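Section 3: Setting up a support plan in Dotstead

I wrote this part of the guide after two years of setting up plans at Esine, our supported living service, so it's a bit more personal than the sections Leblanc sent over with the software. Have the person with you when you do this if they want to be there. Most of ours do, and they're quick to tell me when I've typed something daft!

Before you start

You need a manager or key worker login. A relief login will let you look at a plan but not save one.

1. Open Dotstead and pick People, then New plan.
2. Type the name the person likes to be called in the top box. Their legal name goes in the second box, and it only prints on the hospital sheet.
3. Choose a key worker from the list. If yours is missing, ask Margaux Delaunay in the office to add them.
4. Hit Save draft. The plan gets a gray tab until it's approved.
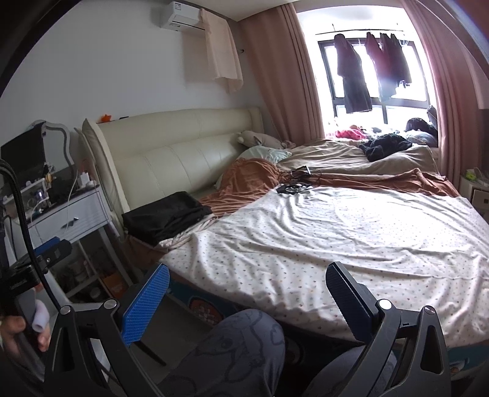
Filling in the About Me page

5. Start with "What matters to me." You get 300 characters, and it cuts you off without a warning, so I write mine in a notepad first -- then paste.
6. Go on to "How I say yes and no." Put down signs, sounds, looks, anything. One man I support turns his chair toward the window when he's had enough of a conversation, and that went in word for word.
7. Fill in the daily routine. Leave blank any slot the person would sooner decide on the day.

Note: The routine page copies itself to the staff rota overnight. Changes you make after 9 p.m. won't show up on the early shift's printout, so tell them yourself.
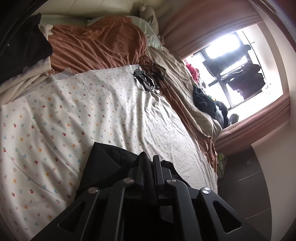

Printed sheet with small flowers, and black fabric on top.

Adding behavior support notes

8. Open the Support tab and choose Add note. Write what you saw and what was going on beforehand. Please don't write "kicked off" or "attention seeking" (Huguette Bouvier reads every one of these and she will send it back).
9. Under "What helps," list the things staff should try first, in the order they should try them.
10. If the plan includes any kind of restriction, tick the red box. The plan then goes to Ilse Van Rooij for review and stays locked until she's signed it.

CAUTION: Never copy a restriction across from an old Plendetti plan. The import tool brings the wording but drops the review date, and you'd end up with something in force that hasn't been looked at in ages.

Approving and sharing

11. Read the whole plan through with the person, or with their advocate. The easy-read version is under Print, form 93.
12. Press Send for approval. You've got 21 days before the draft expires -- I've lost one that way and had to start over.
13. Once the tab turns green, print a copy for the person to keep wherever they like.

If the tab stays gray after approval, log out and back in. Still gray? Call Gwenaël Le Goff on the help desk and have the plan number ready.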